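2 min read

Instructions used to assume the reader had a pencil and a bad memory. The ones that come in the box now assume a phone. I think we should go back, at least for anything a household keeps longer than a year.

My neighbor Sevim Yaman has a Lundgren shelf unit she bought in June. The sheet in the carton was a square code and a web address. The page behind it has moved, and the shelf is still in pieces in her hallway. My own older unit came with a folded booklet. I have moved it twice and used the booklet both times.

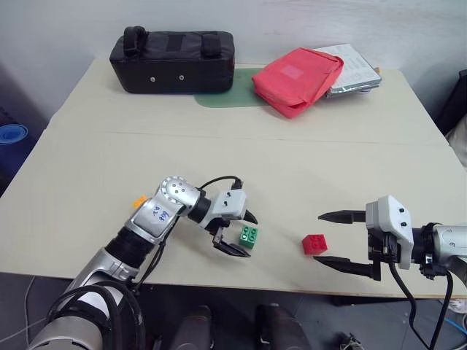
Paper also gives you somewhere to write. People mark the things they work with, and they do it by hand, in whatever pen is close. A short scrawl in blue ink on a flat piece of silver metal, next to the cables, reads roughly like numbers. I have the same kind of note on my furnace filter door and inside my fuse box. You can't leave one on a web page.

The usual answer is cost. Printing is not free, and a company that ships 1,000 units will notice. But a shelf costs the buyer real money, and one folded sheet is a small part of it. Companies that want to save paper could drop the catalog first.

I would settle for both. Put the code on the box, and put the booklet inside it. Sevim has written to Lundgren and asked for a printed copy.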